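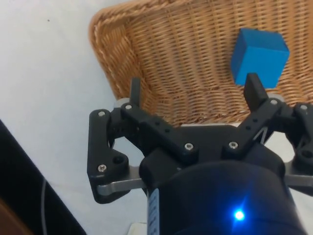 Wrist view gallery: the basket runs

Hi, I'm Sowmya, and I spent most of April teaching a gripper to take a blue cube out of a wicker basket (glamorous, I know!). The project is called Usel. What we wanted to find out was whether a policy trained only on wrist camera video could cope with a textured background and a rim that gets in the way of the fingers. Ashwin Varma wrote the training code, Revathi Subramaniam and I did the demonstrations, and we ended up with 2,644 of them. My shoulders still remember.

The blue cube in the basket
The gripper is open here, with the cube close by the right fingertip and lots of weave for the camera to look at. I love this moment in a reach because the policy still has a choice to make: the gap is much wider than the cube, so it can close early and drag the cube along, or scoot over and center first. Our demos had both habits mixed together (Revathi centers, I drag) and the first policy copied the pair of us and dithered.

The fix was pretty simple. We tagged every demonstration with the style of the person driving, then asked for the centering style at test time. With no tag, the policy got the cube out in 6 of 15 tries. With the tag, same basket and same starting poses, it managed all but one of the 15. Fifteen tries is a small test and I wouldn't bet the lab on it, but the dithering over the basket was gone, and that was the part driving me up the wall.

Next up is a deeper basket, and then Annapurna Hegde wants a turn at driving so we can see what a third style does to the mix.

Posted May 26, 2023 by Sowmya Joseph
Filed under: Usel, grasping, wrist camera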